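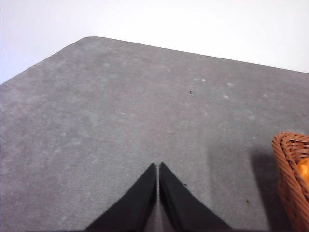
LUMBAO, 1/5/18 – The Lumbao Public Library District has approved a plan to extend evening hours at its two branches and to end overdue fines on children's and teen materials, district officials announced Friday.

Under the plan, the Main Branch and the Karkitz Road Branch will remain open until 9 p.m. from Monday through Thursday, beginning in April. Both branches now close at 7 p.m. on those days. Weekend hours will not change.

The Board of Trustees adopted the measure by unanimous vote at its regular winter meeting, following a public comment period in which residents submitted written statements and completed a survey available in English, Spanish and Tagalog. The district received 1475 completed surveys, the largest response to any survey it has conducted. Evening access was the most frequent request, followed by additional study space and a wider selection of large-print books.

"Many residents of the district work during the day and have had very little time to use their library on a weekday," said Pacita Cabanatuan, director of the district. "The new schedule will give those residents and their families two more hours each evening. We thank everyone who took the time to respond to the survey, including those who wrote at length."

The additional hours will be staffed by current employees who have agreed to revised schedules and by four part-time library assistants. The positions will be posted on the district website and at both branches later this month. Applicants must hold a high school diploma or its equivalent. Prior library work is preferred but not required. The district expects to complete interviews before the end of winter so that new staff members may be trained before the revised schedule takes effect.

The change in the fine policy will apply to all items in the children's and teen collections, including books, audiobooks, magazines and films. Fines already owed on such items will be removed from borrower accounts on the first day of the new schedule, and borrowers will not need to file a request. According to the district, more than 3000 accounts carry a balance from overdue children's or teen items, and many of those accounts have been blocked from further borrowing.

Charges for lost or damaged items will remain in place. An item will be treated as lost when it is seven weeks overdue, and the borrower will be billed for the cost of replacement. The charge will be canceled if the item is returned in good condition. Overdue fines on adult materials will continue at the present rate, although the board has asked staff to report on the matter before the next budget is prepared.

Erlinda Lagman, head of youth services, said the removal of fines had been under discussion for several years. She noted that parents had at times asked to return books at the counter without borrowing others, out of concern that a second late return would add to the amount owed.

"A child should be able to take home a book for a school report on the day it is assigned," Lagman said. "We will still send reminders, and we will still ask that materials be brought back on time for the next reader."

Reminder notices are now sent by telephone and regular mail. Beginning in April, borrowers may also choose to receive notices by e-mail or text message. Sign-up forms will be available at the service desks and on the district website. Standard message rates may apply.

The evening hours will be used in part for new programs. The Main Branch will offer a homework help session for students in grades four through eight on Mondays and a citizenship class for adults on Wednesdays. The Karkitz Road Branch will host a conversation group for persons learning English, led by Citlali Tapia, adult programs librarian. Tapia previously directed the district's bookmobile service to the Petitz and Girkamier neighborhoods. Bookmobile stops in both neighborhoods will continue on the present schedule.

Meeting rooms at both branches will be available for public use until 8:30 p.m. on the extended days. Community groups may reserve a room once each month without charge. Groups that hold a standing reservation will keep their present time unless they ask to move to a later one. Requests for rooms in April will be accepted starting in the second week of March, in person or by telephone.

The cost of the extended hours will be met from the district's general fund and from savings in the contract for building maintenance, which was renewed last fall on revised terms. No increase in the library tax rate is proposed. Efren Castillo, finance officer for the district, told the board that income from overdue fines on children's and teen materials had fallen steadily and was now a minor part of annual revenue. He said the staff time spent on collecting those fines should be weighed against the amount received.

The board will review use of the evening hours after the first six months. Staff will report on the number of visits, checkouts and program attendance at each branch, and residents will have an opportunity to comment before any further change is made to the schedule.

Printed copies of the new schedule and the revised borrowing policy will be available at both branches and on the bookmobile. Questions regarding individual accounts should be directed to the circulation desk at either branch. Questions regarding the plan may be addressed to Pacita Agbayani, community relations coordinator, at the district office in the Main Branch.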